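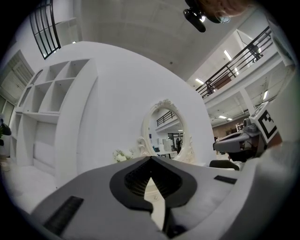

Zwei Handgreifer, der rechte mit schwarz-weißem Marker auf weißer Platte.

Zwischenbericht an die Farnthorpe-Stiftung
Projekt Trurno: Gewohnheitsgruppen für Menschen mit zu vollen Tagen
Stand: Ende Oktober

Lieber Herr Ong, liebes Team der Stiftung,

beim letzten Telefonat haben Sie gesagt, ich solle den Bericht ruhig so schreiben, wie ich rede. Das nehme ich jetzt beim Wort (selber schuld!).

Zuerst zu den Gruppen. Wir sind im Frühjahr mit zwei gestartet und haben inzwischen vier, alle im Kursraum in Rangel, drei abends und eine am Donnerstagvormittag. Die Vormittagsgruppe stand so nicht im Antrag. Sie ist entstanden, als drei Teilnehmerinnen aus der Schichtarbeit gefragt haben, wie sie denn bitte um halb sieben abends an ihren Gewohnheiten arbeiten sollen, wenn sie um diese Zeit im Bus zur Arbeit sitzen. Gute Frage. Nusrat Kazmi hat die Gruppe übernommen und sie läuft so ruhig und selbstverständlich, dass ich manchmal neidisch aus dem Büro rüberhöre.

Angemeldet haben sich bisher 83 Prozent der Menschen, mit denen wir ein Vorgespräch geführt haben. Nein, Moment, das muss ich richtigstellen, die Zahl stammt noch aus dem alten Entwurf und ich habe sie nicht mehr nachgerechnet. Nehmen Sie bitte die Tabelle, die Haris Georgiou Ihnen mit der Abrechnung schickt, die stimmt.

Zum Inhalt. Jede Runde dauert 7 Wochen, pro Woche ein Treffen, dazwischen eine einzige kleine Aufgabe. Im Antrag hatte ich noch drei Aufgaben pro Woche vorgesehen und war damals sehr stolz auf meinen schönen Plan. In der zweiten Woche saßen dann lauter Leute vor mir, die sich dafür entschuldigt haben, dass sie nur eine geschafft hatten! Da kommen Menschen zu uns, weil ihre Listen zu lang sind, und ich drücke ihnen noch eine in die Hand. Also haben wir gekürzt. Eine Aufgabe, die in den Tag passt, wie er nun mal ist: vor dem ersten Blick aufs Telefon ein Glas Wasser trinken, abends einen Satz aufschreiben, einmal in der Woche einen Termin absagen, der niemandem fehlen wird. Das mit dem Absagen ist übrigens die Aufgabe, über die am längsten geredet wird. Eine Gruppe hat eine komplette Sitzung damit verbracht, gemeinsam Absagen zu formulieren, und ich habe selbst zwei davon übernommen.

Das Arbeitsheft (Arbeitstitel Zaninico, und so heißt es jetzt auch) ist fertig und gedruckt. Wir haben 400 Stück machen lassen. Die erste Fassung hatte deutlich mehr Seiten und einen Teil mit Wochenplänen zum Ausfüllen, der in den Probegruppen fast durchgehend leer geblieben ist. Den haben wir gestrichen. Dafür gibt es jetzt hinten viele unlinierte Seiten, auf denen gekritzelt, gerechnet und geschimpft werden darf. Spyros Papadopoulos hat den Satz gemacht und mir dabei beigebracht, dass man einen Text auch einmal in Ruhe lassen kann. Ein Fehler ist trotzdem durchgerutscht: Die Übung zur Abendroutine steht zweimal drin, in Woche drei und in Woche fünf. In den Gruppen sagen wir einfach, dass wir sie wiederholen, und das funktioniert ganz ordentlich. Im Nachdruck wird es korrigiert.

Was schlechter läuft, gehört natürlich auch hierher. Die Onlinegruppe ist nicht zustande gekommen. Wir haben sie zweimal ausgeschrieben und beim zweiten Mal mit 21 Interessierten ein wirklich nettes Infotreffen gehabt, aber verbindlich anmelden wollten sich dann nur vier. Ich habe mit einigen nachtelefoniert. Mehrere sagten, sie säßen ohnehin den ganzen Tag vor dem Bildschirm und wollten dafür nicht auch noch abends davor sitzen. Eine Frau meinte, sie würde sofort kommen, wenn es einen Kurs im Gehen gäbe. Darüber denke ich seitdem ernsthaft nach! Eine Gruppe, die eine Stunde spazieren geht und dabei redet, bräuchte keinen Raum und keine Technik, nur eine Lösung für Regen.

Mein Vorschlag wäre deshalb, das Geld für die Onlineplattform umzuwidmen. Es geht um 830 Euro, die im Antrag unter Lizenzen stehen und bisher nicht angefasst sind. Ich würde sie gern für eine zweite Leitung in der Abendgruppe am Monatsanfang einsetzen, die ist groß geworden, und wer neu dazukommt, sagt in so einer Runde erst mal gar nichts. Den Antrag auf Umwidmung hat Haris vorbereitet, er liegt der Abrechnung bei. Falls Sie dafür ein anderes Formular haben, schicken Sie es uns bitte einfach, wir füllen es gern noch einmal aus.

Zu Ihrer Frage nach der Wirkung. Wir fragen am Anfang, in der Mitte und am Ende mit demselben kurzen Bogen ab, wie voll sich die Woche anfühlt und wie oft jemand abends noch an Unerledigtes denkt. Die Bögen der ersten beiden Runden sind da, ausgewertet sind sie noch nicht, und ich möchte Ihnen ungern etwas erzählen, was ich mir aus ein paar freundlichen Gesprächen zusammenreime. Was ich sagen kann: In den Schlussrunden ging es erstaunlich selten um große Veränderungen. Ein Mann erzählte, er habe seine Aufgabenliste vom Kühlschrank genommen und in eine Schublade gelegt, und seitdem frühstücke er lieber. Mehr war es nicht, und er hat dabei über das ganze Gesicht gestrahlt.

Für uns im Team war das Jahr auch lehrreich, vor allem beim Thema Pausen zwischen den Runden. Wir hatten keine eingeplant. Nach der zweiten Runde waren Nusrat und ich so müde, dass wir uns in der Besprechung zehn Minuten lang über Filzstifte gestritten haben. Jetzt liegen zwischen zwei Runden immer zwei freie Wochen, im Kalender dick eingetragen und gegen alle Versuchungen verteidigt (vor allem gegen meine eigenen). Dadurch verschiebt sich die letzte Runde etwas nach hinten, der Projektzeitraum reicht aber weiterhin aus.

Was als Nächstes ansteht: die Auswertung der Bögen, ein Probelauf der Spaziergruppe mit Leuten, die schon einmal dabei waren, und ein Abend für alle Ehemaligen. Den haben sich die Teilnehmenden gewünscht, er kostet uns nur den Tee. Sie sind herzlich eingeladen, den Termin schicke ich, sobald der Raum bestätigt ist. Bringen Sie bitte keine Präsentation mit, wir haben auch keine.

Eine Bitte noch: Könnten wir das nächste Gespräch auf den Vormittag legen? Nachmittags bin ich meistens in Rangel und dort ist der Empfang so schlecht, dass ich beim letzten Mal im Treppenhaus stand und Ihnen vermutlich nur jedes zweite Wort zugerufen habe.

Herzliche Grüße und danke für Ihre Geduld mit meinen Klammern

Biljana Nedeljković
Projektleitung Trurno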